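Kesteck Lay-Flat Picture Frame

Thin black border, no fuss, and it will not talk back to your wallpaper.
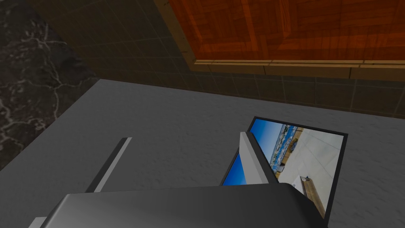
What it is

A picture frame. We did try to write a longer sentence, but that covers most of it. The Kesteck is a plain, slim frame for people who have finally had their holiday photos printed and would now like to look at them. The border is 16 mm wide, the corners meet properly, and the back comes off without a screwdriver or a broken thumbnail.

We call it lay-flat because the hanging plate is sunk into the back board. It will rest on a sideboard or a worktop without rocking, so you can put in the print, line it up and close the whole thing while it lies there. Anyone who has built a gallery wall by leaning eleven frames against a sofa will see the point.

Sizes and prices

Small, for postcards and school portraits
Medium, for A4 prints and certificates you are secretly proud of
Large, for A3 prints, maps and very confident landscapes

The small and medium are kept in stock. The large is made to order at our Gurkodlow workshop and takes a little longer, mostly in August, when half the workshop goes to the seaside and comes back with more photos to frame.

Glazing

Standard frames come with clear acrylic. It's light, it survives the post, and it scratches if you clean it with kitchen roll, so please don't. Use the cloth in the box. If the frame will hang opposite a window, pay the extra for Szalai low-glare glazing. Otherwise you will own a nicely bordered reflection of your own curtains.

Mounts

Torow mounts are sold separately in white, off-white and a third white that we have been asked to call Oat. All are acid-free. Measure the part of the picture you want to see and take off a few millimetres on each side, or the print will drop through the hole and you will be back here ordering another one.

Hanging

One hook is enough for the small and medium. The large wants two, level with each other – a spirit level is cheaper than filler. Hooks are included, wall plugs are not. We have no idea what your walls are made of and, in older houses, neither do you.

How they are made

Hyun-seo Wang cuts and joins every large frame and checks the corners on the smaller ones. We made 1,637 frames last year and plan on 1,750 this year, provided the mitre saw holds out.

Returns

Unused frames can come back within 40 days in their original box. Made-to-order sizes can't be returned unless we got something wrong, in which case tell us and we will make it again. Please take your picture out first. We are still looking after somebody's graduation.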